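Katotgate workshop notebook
Voicebank: Trakley, second build
January 16, 2024
Present: me, Tove Ladefoged, Tibor Barta. Belmiro Rebelo by phone, mostly the wrong end of it.

Carried over from last time

The clicks on long vowels are still there. I had hoped they would go away over the holidays, as colds do. They are worst on "oh" and "oo" above the A, and they come at regular intervals, so it's the loop points and I can stop blaming the cable. Tibor had already bought a new cable. It's a good cable.

Tove's breath samples are in and sorted. She recorded them lying down, sitting and standing, and the standing ones are the only ones that sound like somebody about to sing. The lying-down ones sound like somebody about to be told off. Keep them in the extras folder, some producer will want them.

Tempo: all the strings were recorded at 109 against the guide track. Except the last batch, which Vilhjálmur did on his own in September against a guide track of his own devising. His consonants arrive early and then wait for the vowel. Usable if we label them by hand. Guess who is labelling them by hand.
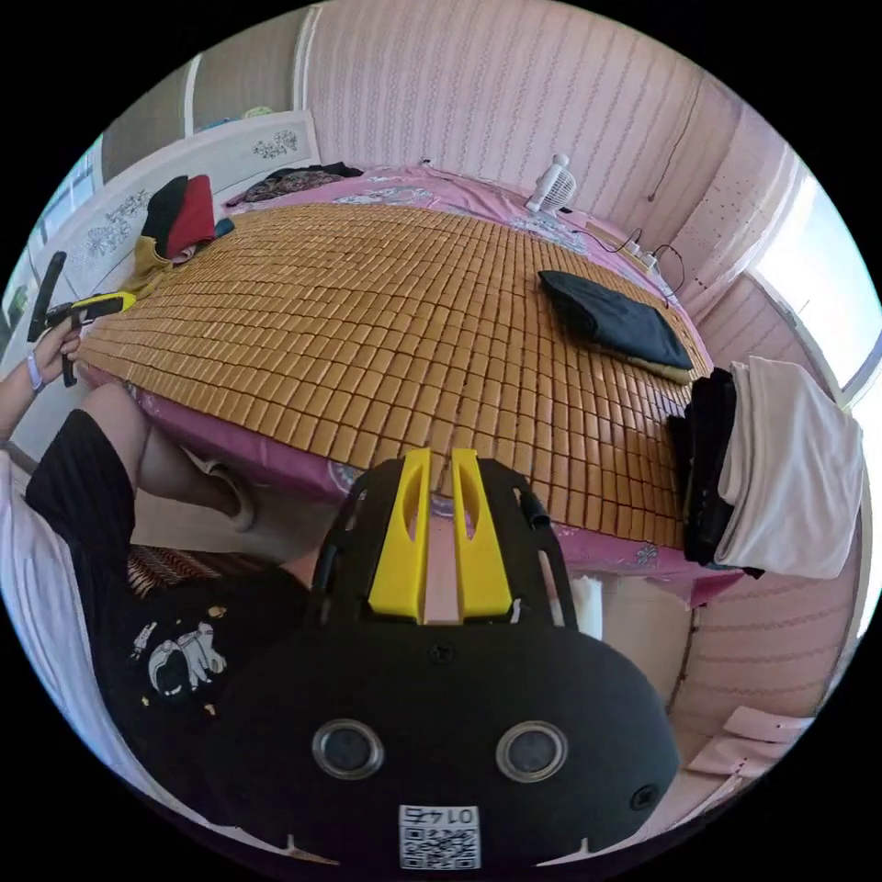
Labelling

Did 14 lines before lunch, which is slow, but the first three took half the time while I remembered the shortcuts. Notes for whoever does the next lot:

Put the consonant mark where the sound starts to hurt, not where the wave gets tall. On "s" these are a long way apart.

Leave the overlap at the default for nasals. I changed it for "m" and "n" and got a choir of cows. Undid it. Saved the cows separately at Tibor's request.

"r" is a mess. Tove's own r changes depending on what language she was last on the phone in. We have three sorts in the bank, all filed as the same thing, and the engine picks one as it pleases. Proposal: keep the soft one as the main sample and give the other two suffixes. Belmiro wants the rolled one as the main. Belmiro doesn't have to tune it.

Do not trust auto-label on anything that ends in a breath. It puts the end mark after the chair creak. We now have a note called "ah-creak" that works surprisingly well in the chorus of the demo, and I would like it taken out before anybody gets fond of it. 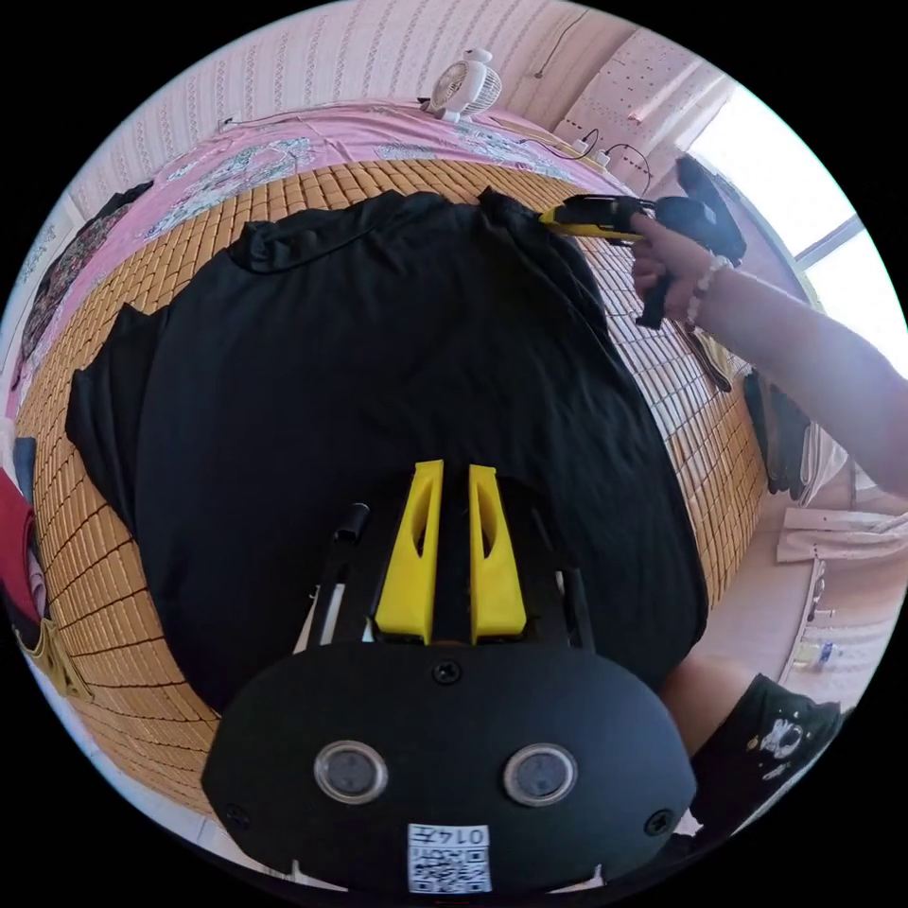

Yellow fingers, and the sticker with 0145 on it.

Loop points

Went through the long vowels with Tibor from lowest to highest. The old build crossfaded over 10 milliseconds, which is fine at the bottom and awful at the top. Longer fades cured the click and gave us a wobble instead, like a record with a thumb on it. Tibor says wobble is warmth. I say it is a wobble.

What worked, more or less: pick the loop from the second half of the note, after Tove has settled, and match the two ends by ear with headphones on. Matching by eye gets it nearly right, and nearly right is the click. Low and middle ranges done this way and sound clean. The top range is still on the old settings, so nobody should judge the demo by the last chorus. Oluf will judge the demo by the last chorus.

Tried the same vowels through Drirkance, with its smoothing off. Less metal in the sound but it swallows the attack on "k" and "t", so "take it back" comes out as "ache i bah". With smoothing on low, the consonants come back and so does some of the metal. Low it is. Wrote the setting on the lid of the biscuit tin along with all the other settings.
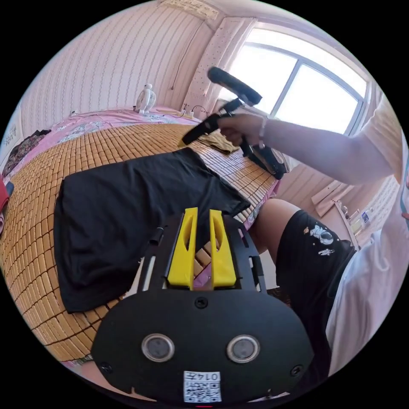
Which leaves the question of pitch. Tove recorded at three pitches and we've been letting the engine stretch between them. The join between middle and high falls right where every producer we know puts the hook. I moved the changeover two semitones down and it's better on the slow song and worse on the fast one. Could record a fourth pitch. Tove, when asked, made a face. Not a refusal as such.

Demo song

Oluf Bisgaard's arrangement came back, with more bass. The song is still called "Þórarinsdóttir", in spite of my asking, and the chorus still consists of that one word sung four times. The bank has no "þ". We've been faking it with an "s" and the gain pulled down, and it sounds like a woman with a mouthful of toast. Either we record a proper one or Oluf writes a song about somebody called Anna.

Tuning notes for the verse: vibrato off on anything shorter than a beat. Scoops at the start of lines only. I had put one on every note, and by the second verse she sounded seasick. Belmiro's harmony line is good, annoyingly, and stays as it is.

Illustration is still not settled. Vilhjálmur Hedegaard has sent a sketch of the Trakley character with very large sleeves. Tove asked whether she's obliged to resemble it. Told her no.

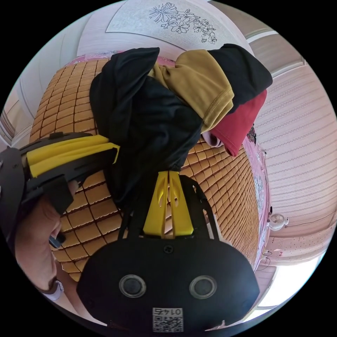
Clothes on the mat: black, mustard, red.

Release bits

Archive is about 200 megabytes zipped, smaller than feared. Most of the saving came from deleting Tibor's backup of the backup, after asking him, and after he'd made another.

Readme needs rewriting. At present it thanks someone three times and never says how to install anything. The terms of use should say plainly: songs yes, covers yes, selling the raw samples no. Tibor's draft ran to several pages and had a clause about ringtones.

To do

Top range loops (me, Tibor)
Suffixes for the three r's (me, before Belmiro gets at it)
Record "þ", plus "ts" again while the microphone is up (Tove)
Ask Tove about the fourth pitch, with cake
Remove ah-creak
New mix with the old bass (Oluf)
Copy settings off the biscuit tin lid into this book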